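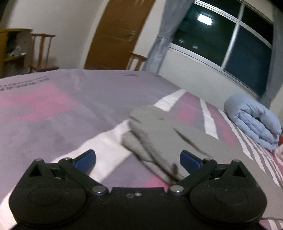
Guest Bedding and Linen Service: Frequently Asked Questions

September 2026
By Lucimara Vieira

What does the linen service cover?

Rever supplies, launders and replaces flat sheets, fitted sheets, pillowcases, duvet covers and mattress protectors for short-stay rentals. Duvets and pillows are laundered on request but are not part of the standard rotation. Curtains, rugs and upholstery are not accepted.

Which bed sizes are stocked?

Twin, full, queen and king. California king is available on the Grusmont plan only. Measure the mattress depth with any topper in place before ordering. Standard fitted sheets take a depth of up to 18 inches.

What is the difference between the Ivotus and Grusmont plans?

Ivotus is a percale weave, 200 thread count, in a cotton and polyester blend. It dries quickly and needs little pressing. Grusmont is all-cotton sateen. It has a smoother face, holds more water after the spin cycle and wrinkles more if left folded while warm. Both are white. Colored stock was withdrawn in February.

How many sets do I need per bed?

The minimum is three: one on the bed, one in the closet, one in the laundry cycle. Properties with same-day turnovers should hold 4 sets per bed.

How should used linen be bagged?

Use the gray bags for sheets and covers and the blue bags for protectors. Do not mix the two – protectors have a waterproof backing and are dried at a lower temperature. Shake out each piece before bagging. Tie the bag at the neck and leave the barcode tag on the outside.

What wash temperature is used?

Sheets and pillowcases are washed at 160°F. Protectors are washed at 140°F and tumble dried on low. Bleach is applied only to stained white cotton, after a first wash without it.

Can I wash a set myself between deliveries?

Yes. Do not use fabric softener, which reduces absorbency and leaves a film that yellows under the press. Sets damaged by home laundering are charged at replacement cost.

What counts as damage?

Tears, burns, dye transfer, and stains that remain after two treatments. Thinning, loose hems and worn elastic are treated as normal wear and carry no charge. Disputed items are kept at the Guimarães depot for 30 days and may be inspected by appointment with Alcides Quintana.

How do I report a short delivery?

Count the sets on arrival and report any shortage by noon the next day. Quote the account number and the code on the bag tag. Short delivery is form 3726 in the customer portal.

Can I pause the service?

Accounts may be paused for up to three months in a calendar year. All stock must be returned first – sets held at the property continue to be billed.

Related items
Choosing a mattress protector
Removing makeup and sunscreen stains
Storing duvets in the off season
Delivery routes and cutoff times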